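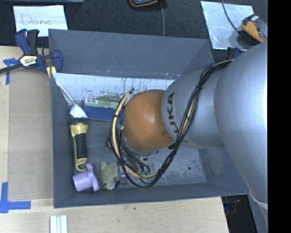
I finally finished the company history of Vevholm, and wow, what a story! It began as a lamp oil dealer with 3 wagons, bought its first refinery from the Leclerc family and somehow ended up with 159 filling stations along the coast. My favorite chapter covers the Skadelska merger, when the two boards argued for 58 days over whose name would go on the pumps (Vevholm won, obviously). I had no idea the road maps my grandfather saved were printed by them, too. He had more than 30 in a shoebox! Next up is the Fistex book, which I've been wanting to read since September.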